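Schools should go back to teaching handwriting, and keep teaching it past second grade

The district that covers Wastow dropped its handwriting hour last year. The time went to keyboard practice, and the letter sent home said children would be "better prepared for modern work." I have read that letter several times and I still think the decision was wrong.

My own interest is practical. I spent years on the front desk of a small insurance office, and a good part of the day went into reading what other people had written. Claim forms, notes on the backs of envelopes, phone messages. The younger the writer, the harder the reading. Some of them printed every letter separately and gave up halfway down the page.

The district serves 2,870 students. According to the budget summary, handwriting workbooks cost it $1,560 a year. I can't find another line in the budget that small, apart from the one for flags. 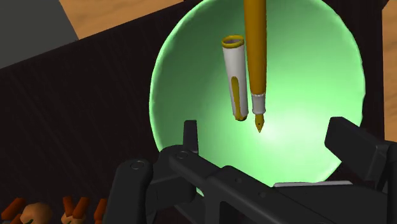 People who argue against handwriting lessons like to say that it is a hobby now, like calligraphy. I understand where they get that. Most of what gets sold to adults under the name of handwriting is expensive and a little precious. A fountain pen with a mustard-colored barrel and a gold nib is a nice thing to own, but a seven-year-old needs a pencil and someone who will correct the way she holds it. The two subjects have very little to do with each other, and mixing them up makes the school version look like a luxury.

Nuno Morais, who taught fourth grade here for years, wrote to the board in October. His point was that slow writers are slow at everything on paper, including math, and that they get marked down for it. He asked for 2 short lessons a week. The board thanked him and moved on to the parking lot.

I'm not against keyboards. Children should learn to type, and most of them will pick it up with or without a class. They don't pick up handwriting that way. It takes dull, repeated practice, and very few families will do it at the kitchen table after supper.

The board takes up the schedule again in the spring. It should put the lessons back and run them through fifth grade.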